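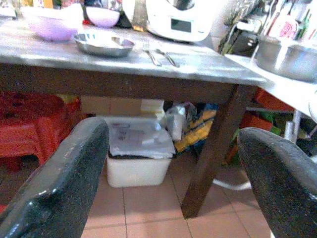

Figure 3. Table with bowls, a steel dish and cutlery.

Catriona Kinnear
22 Dec 2025

3.2 Tableware and surface type

Household dining surfaces differ in how much they reflect, and this affects how easily older adults find items placed on them. Mottled pale tops (Figure 3) were the most common type in the Tostton homes, followed by plain dark timber. Glare was recorded at seated eye height with the room lights on and the curtains open.

Each of the 19 households kept a meal diary for 40 days in April and May. Entries noted the vessel used, the food served and any spill or misplaced item. Diaries from Medve were kept on the same form but were coded separately - the housing there dates largely from 1927 and the kitchens face north.

Steel items on pale tops were reported as hard to see more often than coloured plastic ones. The difference held after lighting level was taken into account, although it was small in the Medve group. Cutlery was rarely mentioned in either place. We suspect under-reporting, as the form had no separate line for it.

Bowls holding more than 300 ml were left out of the comparison, as few homes used them daily. The Trusby contrast score was worked out for each remaining pairing of vessel and surface, and the results are given in Table 4.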